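Monthly Shop, January

Snacks and Dry Goods

This page goes with the pantry pages on the Tukeo household site. The earlier ones cover the shelves, the jars and the labels. This one covers the shopping end of it, and it is short. The store was busy, as it usually is on a Sunday, and the carts were close together most of the way down the aisles.

Our list is written by Luminița Ciobanu, who also keeps the pantry book. She puts heavy goods at the top (rice, flour, lentils, oil) and snacks at the bottom. We shop in that order. Bags of fried snacks go into the cart late and come out early at the register, and they ride home on top of the flour.

The list in January had 88 lines. The bill is filed in the Clostetano folder under number 533 for anyone in the house who wants to check a price.

Orange snack bags at the cart, both pictures.

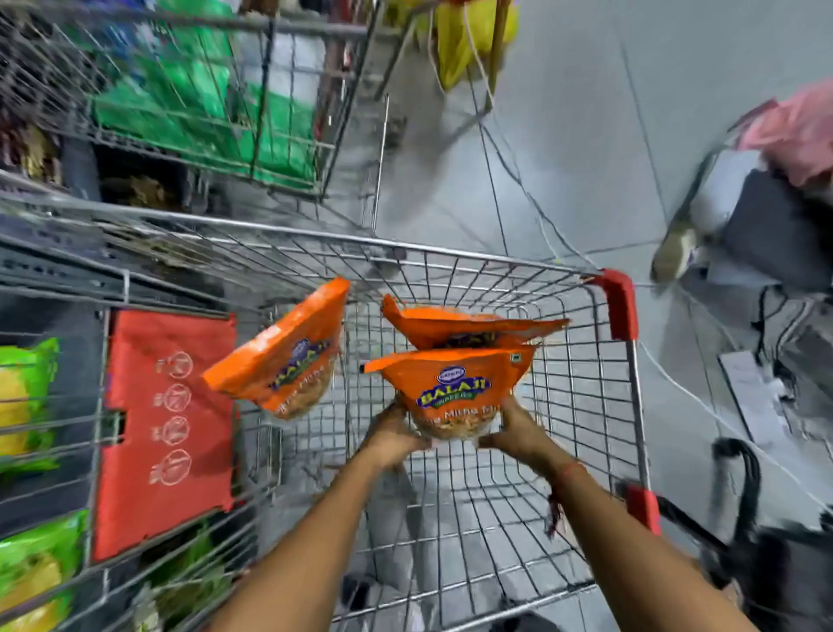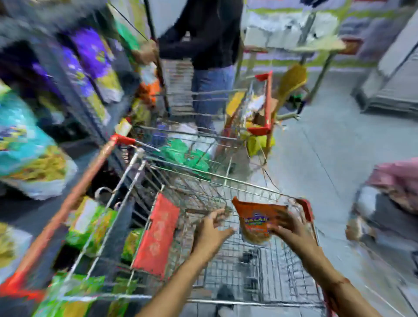

Snack storage at home takes up one shelf, the second from the top, next to the Jafarzadeh tins. We have 10 tins and use 6 of them for snacks. The other four hold tea and sugar and are not to be borrowed. An opened bag gets emptied into a tin the same day, and the tin gets a strip of tape with the name of the mix on it. For Balaji Wafers the tape used to say only "Balaji," which was no help once there was more than one kind in the house, so now we copy out the full name from the front. The clear window near the bottom of the orange bag is handy while the bags are still sealed, as you can check the strands without opening anything. Once the mix is in a tin you have only the tape to go by.

Sealed bags stand upright in the Ploltell crate on the floor of the pantry, older ones in front. Please take from the front. If you finish a tin, wash it, dry it with the lid off overnight, and write the name of the mix on the sheet inside the pantry door so it gets onto the next list.

The next page covers lentils and dried beans.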